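Garment handling: what the hand-held sets are teaching us

Project update, December
Item prepared by Elif Naz Aydoğan, with notes from Darragh Ó Néill

Readers of the last newsletter will recall that the Darkach project set out to teach a two-armed robot to flatten, straighten and fold ordinary clothing. Demonstrations are now being recorded with hand-held grippers in place of the remote-control station. A person holds a gripper in each hand, works on the garment as the robot eventually will, and a camera on each tool records the view from behind the fingers. The robot does not need to be in the building.

The remote-control station has been kept for the rigid parts work. For cloth it was too slow. An operator steering the arms through the Priller controllers had no feel for how much material was between the fingers, and most of the session went into grabbing, checking and grabbing again. With the tools in hand, the operator feels the cloth drag and corrects without stopping. The cost is that the person can move in ways the arms cannot, so every recording has to be tested against the reach and joint limits of the robot before it is accepted.

Single-layer grasps

The first skill in the set is the plain pinch. The operator closes the two fingers on a small fold and uses it as a handle to lift, drag or turn the garment. On heavier clothing this is harder than it sounds. The fingers must come in at an angle that gathers the top layer and leaves the one beneath alone.
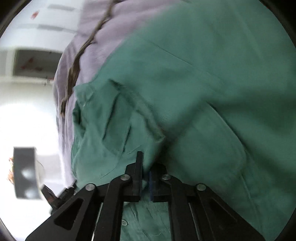
Pinch grasp on a green garment, taken near the stitched pocket.

Pockets, plackets and hems cause most of the trouble. A seam is stiffer than the cloth beside it and gives the fingers something firm to close on, and new operators tend to go for it every time. Kuo-hua Yuen reviewed the early recordings and found the trained model had picked up the same preference. It would travel the full width of a shirt to reach a pocket edge when a perfectly good fold lay directly in front of it. Operators are now asked to vary the grasp point from one recording to the next and to include plain cloth.

The angle of the wrist matters as well. The tool camera turns with the hand, so the room behind the work can be tilted well off level. We do not correct for this. The arm cameras will tilt in the same way, and the model has to learn from the cloth and the fingers with no help from a level horizon.

Approach and re-grasp

The second skill is moving between grasps. Operators open the fingers, travel over the garment and settle on the next point. It is the part of the task that people do fastest and with the least thought, and it gives us the poorest pictures.
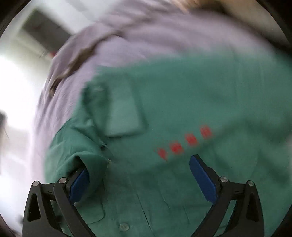 Fingers open over the garment. The blue pads stay sharp while much of the cloth is blurred by motion.

The fingers are fixed relative to the camera and remain clear at any speed. Everything else smears. Lettering on clothing often becomes unreadable, which is of no consequence, but fold lines and layer edges go with it, and those are what the model uses to choose a grasp. Iñaki Rivas ran a comparison in which operators were asked to slow down during travel. Blur dropped, and so did the quality of the motion: people who are thinking about their speed hesitate, and the hesitation shows up in the trained behaviour as small stops in mid-air.

The present rule is a compromise. Travel at a natural pace, then slow for the last hand's width before contact. Recordings where the fingers close while the cloth is still blurred are flagged. Of the 3,040 recordings accepted to date, the ones made under this rule have needed the least trimming.

Button-front garments need extra care during travel. An open finger can catch a button or slide into the gap at a cuff, and the operator will usually free it by reflex. Those recordings are kept and labelled. A model that has seen a finger come free of an opening is more useful to us than one that has only seen clean passes.

Two-handed work

The third skill uses both tools on the same garment. One holds while the other pulls, smooths or shapes. 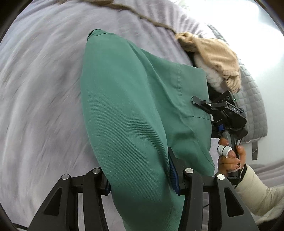 Two grippers at the garment, seen from one of them. The operator's hand and the second tool are on the right.

The view from each tool includes the other for part of most recordings. We considered masking the operator's hand and sleeve out of the pictures and have decided against it for now. Cayetano Segura trained one model on masked pictures and one on the originals, and tested both on the arms with 30 garments. The masked model was slightly better at folding and noticeably worse at keeping the two arms apart. Our reading is that the mask removed part of the information about where the other tool was. A second test with a tighter mask is planned.

Timing between the tools is the other open question. The two recordings are aligned by clock, and an error too small to notice by eye is enough to make one arm pull before the other has closed. Darragh has written a check that compares finger position in both streams and rejects any pair that drifts. It rejected 18 pairs in its first week of use, all of them from long sessions. Operators now restart both tools at each break.

Clutter stays in. Other clothing may lie beside the garment being worked on, and the cloth underneath may itself be wrinkled. An earlier set recorded on a bare bench gave a model that performed well on the bench and failed on a bed sheet, where it treated every wrinkle as something to pick up.

Next steps

Eleven garment types are on the recording plan, and the work shirts and jackets are the furthest along. Knitwear follows. It stretches under load, and the grip force settings used for woven cloth will have to be revisited before recording starts.

The Indach arms will be offline for part of the month while the wrist cables are replaced. Recording with the hand-held tools continues during that time. Anyone wanting operator training should speak to Iñaki, and should allow a full morning, including time to review their own recordings with him afterwards.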